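We use cookies to improve your experience on this site. By continuing to browse you accept our cookie policy. Accept | Manage settings

Visit report: gripper comparison at Mandarby

I spent Saturday at the Mandarby open day, mainly to see the two finger sets that Weno and Nomilum now offer for the same two-armed robot. Ashwin Joseph ran the bench. Zorica Shehu looked after the controller and answered most of my questions.

The test job is office storage: open a cabinet door, reach in, take hold of a folder, bring it out. Folders are awkward. They lie flat, they bend, and a shelf leaves little room above and below the wrist.

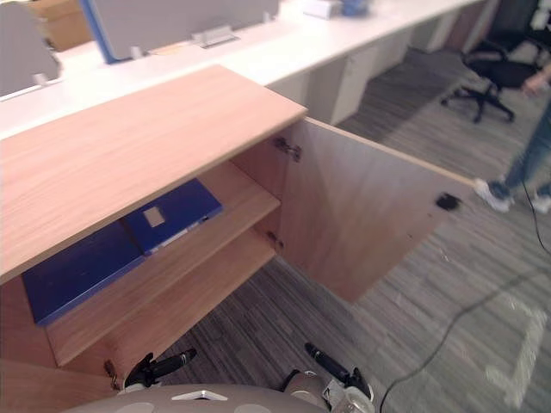

Each finger set had been put through 400 attempts before the open day. With the Weno set, 214 ended with a folder outside the cabinet. Nomilum's figure was higher, but those runs used a slower approach speed, and Zorica would not let me quote the two side by side. A repeat at matched speed is planned for September.

Most of the lost attempts come down to the wrist. The head camera gives a good view of the door and a poor one of the shelf once an arm is in the way. The controller therefore hands over to the wrist camera for the last part of the reach. The handover takes some 994 milliseconds, during which the arm holds still. Ashwin regards this as the first thing to fix. I would put calibration ahead of it, as the wrist camera has to be set up again after every finger change.

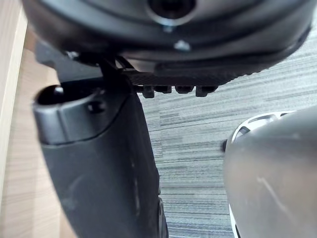 Changing fingers means two people and a torque driver. I asked about a quick-release plate. Ásgeirsdóttir makes one and Mandarby has it on order, at 3,170 euros per arm. It adds length at the wrist, so the reach into a cabinet will need checking again.

Points I did not get to: grip force under a full folder, wear on the pads, and how the controller behaves if the door swings back during a reach. Zorica has promised the force logs. The afternoon session ran until half past four and I left before the arm calibration talk.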